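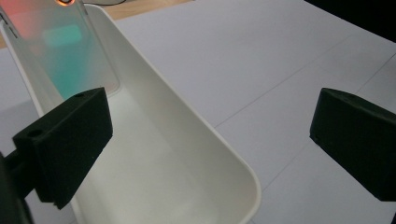
図2　白色の長形トレイ。奥側に半透明の板を立てている。

3.2　共用収納における配置規則と返却行動

前節では、共用備品の所在が利用者間の口頭の申し送りに依存している実態を整理した。本節では、収納場所の区分の仕方が返却行動に与える影響について、Hirkau地区の共同工房における観察と聞き取りの結果を述べる。対象としたのは、製本および紙工作を主な用途とする二つの工房、HarkowおよびLappalainenである。いずれも会員制で運営されており、利用者は手工具と消耗品を共用棚から持ち出し、作業後に自ら戻すことになっている。

両工房の規則は、文面のうえではほぼ同一である。すなわち、持ち出した物品は当日中に元の場所へ返却すること、破損があれば記録簿に記入すること、の二点が入会時に配布される利用案内に記されている。ただし「元の場所」の意味するところは工房によって異なる。Harkowでは物品ごとに置き場が指定され、棚板に名称が貼付されている。Lappalainenでは置き場の指定は棚の段までにとどまり、段の内部での位置は利用者の判断に委ねられている。Väisänen（前掲）はこの二つの方式をそれぞれ「点指定」「域指定」と呼んだ。本稿もこの呼称に従う。

聞き取りには28名の会員が応じた。内訳は両工房とも14名であり、一人につき一回、作業の前後いずれかに実施した。質問項目は、返却時に迷った経験の有無、迷った場合の対処、他の会員が戻した物品を探した経験、の三項目を基本とし、回答に応じて補足の質問を加えた。面接はSjöbergおよびAkgülが担当し、書き起こしの符号化は両名が独立に行ったのち、不一致箇所について協議した。

点指定を採るHarkowでは、返却先がわからないという訴えは少なかった。一方で、指定された置き場がすでに別の物品で塞がれていた場合の対処に困るという回答が複数の会員から得られた。このとき会員の多くは、塞いでいる物品を移動させずに、隣接する空きに自分の物品を置いている。ある会員は「他人の置いたものを動かすと、自分が間違えたことになりそうで気が引ける」と述べた。結果として一つの誤配置が隣の置き場に波及し、週末に向けて棚全体のずれが大きくなる傾向がみられた。同工房では金曜日の閉館後に棚の整頓を行っており、ずれはその時点で解消されている。

域指定を採るLappalainenでは、これとは異なる形の困難が報告された。段の中であればどこに戻しても規則上は正しいため、誤配置という認識そのものが生じにくい。その反面、折りべら、目打ち、糸通しなどの小型の物品は段の奥に押し込まれ、次の利用者が見つけられないことがある。在庫があるにもかかわらず欠品として届け出られた例は、調査期間中に5件確認された。いずれも後日、同じ段の内部から発見されている。

域指定の利点として会員が挙げたのは、返却に要する手間の小ささである。とくに作業の終了が閉館時刻と重なる夜間の利用者は、置き場を一つずつ照合しなくてよい点を評価していた。また、新たに購入した物品を棚に加える際にも、既存の表示を変更する必要がない。Ruotsalainenは、棚卸しの頻度が低い施設では点指定の表示が実態から遅れ、かえって利用者の信頼を損なうと指摘しており、今回の聞き取りにもこれに沿う発言が含まれていた。

両方式の中間に位置づけられるのが、段の内部に浅い容器を置き、その中を緩やかに区切る方法である。図2に示すような長形のトレイと仕切り板の組み合わせは、その簡易な形の一つといえる。この方法では、物品の種類ごとの範囲は定まるが、範囲内での位置は問われない。Harjuは旧Plokard倉庫を転用した施設の事例報告において、この種の区分を「緩い境界」と名づけ、表示の更新と探索の負担とを同時に抑えうる方法として論じた。ただし同報告は単一施設の記述にとどまり、利用者数や物品の種類が異なる条件での検討は行われていない。

以上の結果から、返却行動の問題を会員個人の規範意識のみに帰することは適切ではないと考えられる。点指定のもとで生じるずれの波及も、域指定のもとで生じる見かけ上の欠品も、規則に従おうとする行為の積み重ねの中で起きている。入会時の指導を強化するだけでは、いずれの問題も十分には改善しないであろう。

なお、本節の結果には次の限界がある。聞き取りの協力者は利用頻度の高い会員に偏っており、月に一度程度しか来館しない会員の経験は十分に反映されていない。また、両工房では棚の奥行きと段数が異なるため、観察された差のすべてを指定方式の違いによるものとみなすことはできない。この点については、次節において棚の寸法と物品の大きさの関係を取り上げ、あらためて検討する。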